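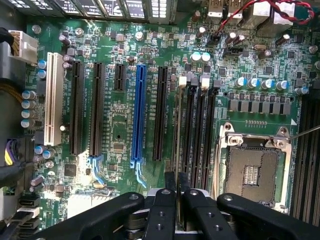
Teaching an arm to put memory in a computer

I can seat a stick of RAM in a few seconds while complaining about something else. I mention this because I have now spent most of a month doing it through a pair of handles, six feet away, looking at a screen, and I'm considering taking it off my resume.

The job at Pirnis is simple to describe. I move the handles, the arm moves, and everything gets recorded: joints, cameras, the gripper opening and closing. Do that enough times and a model learns to do it without me. "Enough" was set at 400 good runs in February. It's 500 now. Chie Yokoyama changed the number on the whiteboard while I was at lunch, and I respect that as a tactic.

What I underestimated is how much of the work happens in my fingertips when I do it by hand. You line up the notch, you lean on one end, then the other, and you feel it go. Over the handles you get none of that. You get the wrist camera, where the board looks like a small city and the fingers take up the bottom of the view like somebody's boots. My first 22 attempts were mostly me pressing very gently on the wrong thing.

Guido Guerra, who has been doing this longer, gave me advice I didn't want: go slower, and stop fixing things. If I come in crooked I tend to wiggle. A person watching would call that a correction. The model calls it step four. For one stretch the trained policy would arrive over the slots and do a nervous little shimmy before going down, and everyone in the room turned to look at me. It was my shimmy. I'd know it anywhere.

So now I approach from straight above, pause, and go down. If it's bad I back all the way out and start over, or I throw the run away. Hiba Abou Jaoude says we should keep some of the bad ones, provided they end in a proper recovery, so that the arm has seen trouble before. We argued about it for an afternoon and settled on a separate folder.

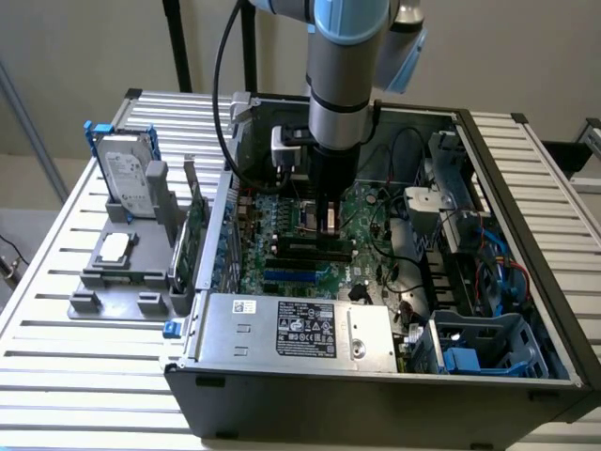
The arm over the memory slots, parts waiting in the fixture on the left.

The fixture deserves a word, as it has saved me more time than any of the software. It's gray, it's 3D-printed, and it puts each part in the same place every time. Before we had it I was setting drives down on the table wherever my hand happened to stop, then wondering why the grasps were all over the place.

Next on the list is the hard drive. Guido says it's easier. He said that about the memory too.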